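Leitura: 2 min

Caderno de oração Cavley, edição para professores

Comecei a usar este caderno em maio, na altura em que dava a catequese ao segundo ano e ainda preparava as devoções da manhã na escola. Andava com versículos escritos em talões, em guardanapos, nas costas das fichas dos miúdos... Uma desgraça! Quando a Prurkport me pediu para escrever a página do Cavley, disse logo que sim, que já ia no segundo.

São 403 páginas pautadas, capa dura e 2 fitas marcadoras (eu uso uma para a leitura do dia e outra para os pedidos dos alunos). Cada semana abre com uma passagem curta, e depois vem espaço para a turma: nomes, aniversários, quem anda triste, quem tem a avó no hospital. No fim há um índice de versículos por tema, e é aí que eu vou parar quando faltam cinco minutos para o toque e não tenho nada preparado.

O papel é da Osten, creme, e aguenta bem a caneta de tinta permanente. Com marcadores fluorescentes já não ponho as mãos no fogo, passa um bocadinho para trás. A capa existe em azul e em cinzento, e a encadernação cosida deixa o caderno bem aberto na secretária.

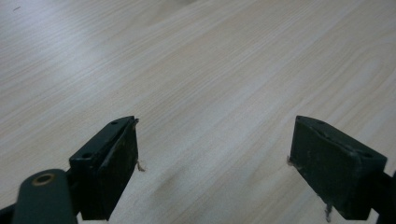 Quanto ao tamanho, cabe na mochila ao lado da Bíblia, mas no bolso do casaco esqueçam. A primeira tiragem foi de 2.000 exemplares e já saíram 1.134, quase todos para escolas. Para encomendas de grupo, a gravação do nome da escola na capa é feita na oficina Ertürk e demora mais uma semana.

Comentários

Catequista de Braga: Dá para começar a meio do ano letivo?

Resposta da autora: Dá sim, as semanas não têm data! Eu própria comecei em maio.

Prof. reformada: Comprei o azul para a minha filha, que começou agora a dar aulas. Só achei as letras do índice pequenas.

L.M.: Há recargas ou é preciso comprar outro?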